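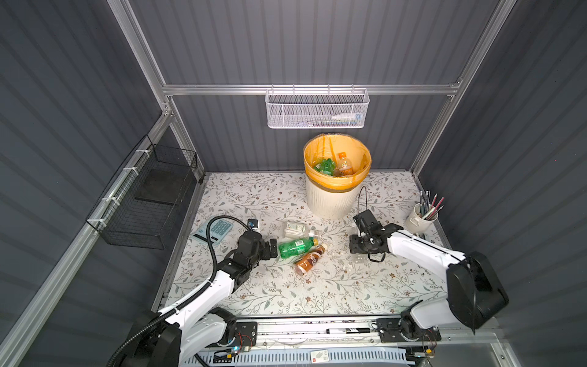

Drink bottles and desk items on a low work table.

A bottle deposit only works if people can hand the bottle back without planning their day around it. Our town has had one for 2 years and still gets this wrong.

I live on the Flodutden side of the river. The nearest return point is behind the Zadik supermarket, four bus stops away, and it closes before most people get home from work. I save my empties in a bag under the sink until the bag is full, and then I carry it onto the bus. Plenty of my neighbors put theirs in the trash and write off the money. I don't blame them.

The shops say they have no room. Some of them don't. Oana Tănase runs a corner store the width of a parking space, and she should not have to give up a shelf to other people's empties. But the larger stores sell the bottles, and they have back rooms and delivery trucks that leave half empty. They can take them back.

In October the town published its return figures for our district: 2,517 bottles in a month. We have more than 1,000 households. That is not much more than 2 bottles each, and I go through that in a weekend.

Ľubomír Jireš wrote in these pages that a higher deposit would fix the problem. I think it would mostly charge more to people who already can't get to the return point - older people, people without cars, anyone working evenings. Put the return points where the bottles are sold, keep them open as long as the store is open, and leave the price alone for a year. Then look at the figures again.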